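Two Hand-Held Grippers Compared Over One Winter

Posted 2022-12-31 by Tahmineh Vahidi
4 comments | 17 shares

The purpose of this post is to record the findings of a comparison between two hand-held grippers, the Omatetti and the Juhász, both of which were used for collecting demonstrations in ordinary homes. The comparison was requested by readers who wrote after the earlier post on wrist cameras. Several of them were preparing to buy their first set of equipment and wished to know which of the two would serve them better. The short answer is that I have kept both, but that I now reach for the Juhász on most days.

The two tools were bought through Gokmont, the same dealer that supplied the camera mounts described earlier. Delivery was prompt in both cases. The Omatetti arrived assembled. The Juhász arrived as a kit and required an evening of work, most of it spent on the linkage pivots, which must be tightened in the order given in the manual. Readers who ignore the order will find that one finger lags behind the other and that the whole linkage has to be taken apart again. I can confirm this from experience.

Conditions of the comparison

A total of 1,093 recordings were kept, of which 283 were made with soft or flexible objects. The remainder consisted of boxes, bottles, cups and similar household goods. Each task was performed with both grippers on the same day and in the same room, and the order was changed from one day to the next so that fatigue in the hand would not count against the same tool every time. Recordings in which the camera lost its position were set aside and are not included in the figures above.

The same camera and the same lens were used throughout. The wide lens is a requirement for this kind of work, as the position tracking depends on seeing a good part of the room at once. It does bend straight furniture into curves, and those who intend to measure distances from the raw video should calibrate first. I used the Stustala calibration board, printed at full size and glued to a flat sheet. A board taped to a wall is not flat enough.

Grip and finger travel

The Omatetti has the stronger spring. For a full bottle or a heavy book this is an advantage, and I would not hesitate to recommend it for kitchen tasks. The cost is borne by the hand. After an hour of continuous work the thumb begins to tire, and the quality of the recordings falls with it – the closing motion becomes abrupt, and thin objects are pushed away before they can be held.

The Juhász has a lighter action and closes evenly over its whole range. Small openings are easier to hold steady, and this matters a great deal when the recordings are later used to teach an arm how far to open. Its weakness is side load. When an object is lifted from one end and allowed to swing, the fingers twist by a small amount. The amount is visible in the video and can be felt in the handle. Stiffer fingers are sold as an extra part, but I have not tried them and can offer no opinion.

Neither tool performed well with glossy packaging. A strip of rubber on the inner faces improved matters in both cases, and I have left the strips in place.

Tracking and the speed of the hand

The most common cause of a discarded recording was neither the spring nor the fingers. It was the speed at which the hand turned. Both tools place the camera well back, and a quick turn of the wrist moves the far side of the room across the lens in a very short time. In a room with good light the tracking usually recovers. In a dim room with plain walls it often does not, and the recording must be repeated.

The Omatetti is the heavier of the two and is therefore slower to turn, which helps more than I had expected. With the Juhász it is necessary to move with deliberate care, particularly at the start of a recording. I now count to two before the first motion and again after the last. Those who work with children's rooms, spare rooms and other places full of mixed belongings should also plan the path of the hand beforehand, so that the camera is not turned toward a blank wall in the middle of a task.
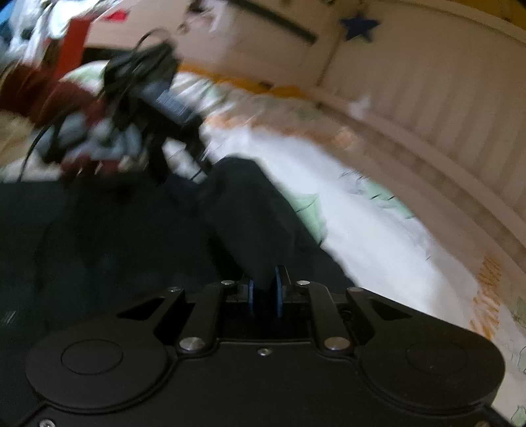
Mehwish wrote to say that she had reached the opposite conclusion after around 2,000 recordings, and that the heavier tool had given her fewer lost tracks but far more failed grasps on anything made of cloth. She added that she would accept the lost tracks, as these can be found by software, whereas a poor grasp has to be found by watching. I consider this a fair argument. My own figures for soft objects point the same way, and it is the main reason the Juhász is now the one kept on the desk with its battery charged.

Her second point concerned the fasteners. On her unit they worked loose over several weeks. Mine have not, but I check them each Monday and would advise others to adopt a similar habit. A small drop of removable thread lock is sufficient. The permanent type should be avoided, as the linkage will need to be opened for cleaning sooner or later.

Recommendation

For rigid objects and shorter sessions, the Omatetti is a sound choice. For cloth, cables, soft cases and any work that continues past an hour, the Juhász is to be preferred, provided that the operator is willing to slow down. Buyers on a limited budget may wish to know that the camera mount fits both tools, and that only the longer of the two supplied screws should be used with the Omatetti.

The next comparison will deal with left-handed use and is planned for February. Questions about the calibration procedure may be left in the comments and will be answered as time permits.

Subscribe to the newsletter to receive new posts by email. This site uses cookies to remember your reading preferences.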